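夹爪作业中途报力矩超限后不松爪，急停复位后反而自己张开，求排查思路

kozan_lab
楼主
平台是双臂，任务是卫生间清洁，调度层用 Trarkeo，夹爪节点是自己写的。跑马桶区域时右臂夹爪报 301（力矩超限），节点没有按预期进入保持，状态机卡在 GRASP_HOLD，上位机发松爪指令无响应。拍急停，复位之后夹爪直接走到全开位。如果当时手里有工具，就是直接掉下去。
日志里 301 之前有 24 条心跳超时，间隔不均匀。固件没有动过，上个月只换过腕部线束。
腕部相机图三张，同一个卫生间：

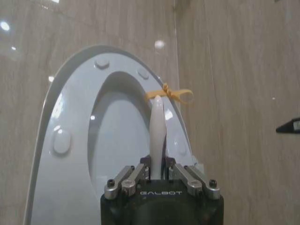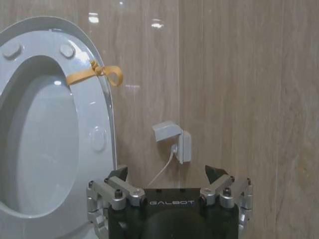
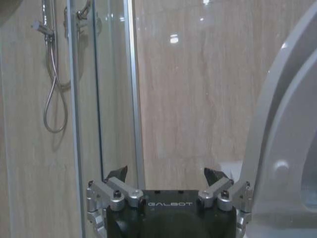
复位后的动作能稳定复现，做了 20 次都一样，空载也会。301 本身复现不了，只出现过两次，都在下午。目前怀疑两个方向：一是线束接触不良导致丢帧，二是节点重启时默认目标位写成了最大开度。

berow_fw
第二个不用怀疑，就是。复位后上电初始化，目标位寄存器没有值就取默认，很多人默认写全开，图调试方便。改成读当前编码器位置再写回目标位，然后才使能。顺序不能反。

Anum Niazi
同意楼上关于顺序的说法，但这只解决掉落，不解决 301。心跳超时在前、力矩报警在后，说明报警时控制环可能已经拿不到新的位置反馈，还在按旧误差积分。先查积分限幅。

kozan_lab
楼主
限幅有，设的是额定值。不过超时期间积分没有冻结，这个确实漏了。

潮湿环境勿扰
不同意先改软件。换过腕部线束，又在卫生间里跑，先量线。断电测通断，然后带电把腕关节转到极限位，看误码计数涨不涨。我这边遇到过端子压接不到位，静止时一切正常，转到某个角度就丢帧。软件改完现象可能会被盖住，后面更难查。

Anum Niazi
两件事不冲突。丢帧时积分继续累加，本身就是缺陷，不管线好不好都要修。你说的“盖住”靠误码计数就能避免，计数器不清零即可。

潮湿环境勿扰
计数器在他的节点里，重启就没了。他前面说了要复位。

Anum Niazi
那就写盘。这一点接受。

sunus_老周
插一句安全方面的。急停以后夹爪该保持还是该松开，要看风险评估，没有通用答案。夹着工具的应当保持，可能夹到人的应当能手动释放。楼主的机构有没有断电自锁？没有的话，复位前先确认爪下没有人手，也没有易碎的东西。

kozan_lab
楼主
丝杠，断电能自锁，有手动释放孔。工具掉到陶瓷上是我最担心的，所以复位现在改成了两步：先清故障，不使能；人工确认后再使能。

berow_fw
两步复位可以，但别拿它代替初始化的修改。人会按习惯连点两下。

kozan_lab
楼主
更新一下。初始化顺序已改，复位后夹爪停在原位，不再张开。积分在超时期间冻结，误码计数写盘。
线也量了。静态通断正常，腕关节转到 179 度附近误码开始涨，转回来就停。拆开看，有一根信号线压接偏浅，拉一下能动。重新压接后同样的角度来回转，计数不涨。

潮湿环境勿扰
所以还是线。

Anum Niazi
线是诱因，张开是初始化的问题，和线无关。标题里写的是两个故障，别合并成一个结案。

kozan_lab
楼主
按两个记。301 还不能算关闭，原来就只出现过两次，重新压接后再跑一段时间看计数文件。另外 Sunus 那套线束的压接高度有没有人有图纸？随货的说明里只写了线号。

sunus_老周
我手上是旧版的，端子型号可能不一样。你把端子侧面的编号私信我，对得上再发你。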